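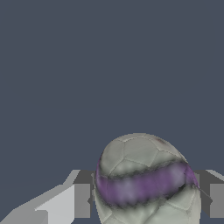

Print this page | E-mail this page

Setting Up a Two-Finger Grip in Drurneo 2 Before You Touch the Real Cell

September 7, 2024

The vendor pitch for simulation goes like this: build the cell on screen, get the grip working, copy the numbers across, go home early. I have set up the ball-handling cell at our Givunthorpe shop with a Wandberg two-finger gripper, and I would not copy a single number across without checking it. The simulator is still worth the trouble for one job, which is catching bad finger geometry before you pay for fingers.

What follows covers the gripper only. Conveyor and arm paths are a separate headache.

1. Turn off anything pretty. Shadows, reflections and surface textures on the fingers tell you nothing about contact. Plain gray fingers on a blank backdrop are fine. Leave the texture on the ball, though. A plain white ball can spin in the grip and you will never see it. Panels and a wide colored stripe make slipping obvious.

2. Check the collision shape of the ball. What Drurneo draws and what it collides with are separate meshes, and the second one is often a lazy box. Switch on the contact overlay and zoom in on the places where the fingertips meet the ball. If the contact points float off the surface, fix that first. Every setting you tune on top of a bad mesh is wasted.

3. Line up the fingertips with the widest part of the ball. If they close above the middle, they push it down. If they close below, they squeeze it upward, and in the simulator it may shoot out at a speed no real ball has ever managed. Adjust the height of the wrist and leave the finger length alone.

4. Start friction low. The default is generous to the point of fiction — I suspect because demos look better when nothing gets dropped. Bring it down until the ball slips, write that value down, then come back up a little at a time.

5. Set the physics steps to 495 per second. I tried the stock setting first and the fingers jittered against the ball. Higher settings ran slower and changed nothing I could see. Your machine may disagree with mine.

6. Close slowly and hold. Don't lift yet. Watch the stripe while the grip settles. If it creeps, one finger is arriving ahead of the other or the pads aren't parallel.

7. Now lift, lower and release, over and over. Ahmadpour, who sold us the license, suggest 3,000 cycles before you trust a grip. I ran that many back in July and logged 183 drops, nearly all from balls that started off center. A short demo run would have missed the pattern completely.

8. Move the starting position and repeat step 7. A grip that only works with a perfectly placed ball doesn't work.

When you move to the real gripper, take the finger spacing and the wrist height as starting guesses. Throw out the force value. A soft ball gives under pressure, and I have yet to see a default material that gives the right way. Begin with the lowest force the controller allows and keep your hands clear of the fingers.

After that, repeat steps 6 through 8 on the hardware with however many cycles you can stand.

Get new how-to pages by e-mail. Enter your address to subscribe. You can unsubscribe at any time.

Reader comments (3)

gripandrip: Step 2 was my whole problem. My ball was colliding as a cube. Lost two evenings to friction settings before I looked.

old_fixture_hand: I'd go further and skip the simulator. Cut a pair of test fingers from scrap, try them, cut another pair. Same answer by lunch.

benchrat: Does the step rate matter if the fingers have rubber pads? Mine still buzz at 495.

Reply from the author: Probably the pad stiffness. Lower it by half and see if the buzz changes. If it doesn't, I'm out of ideas.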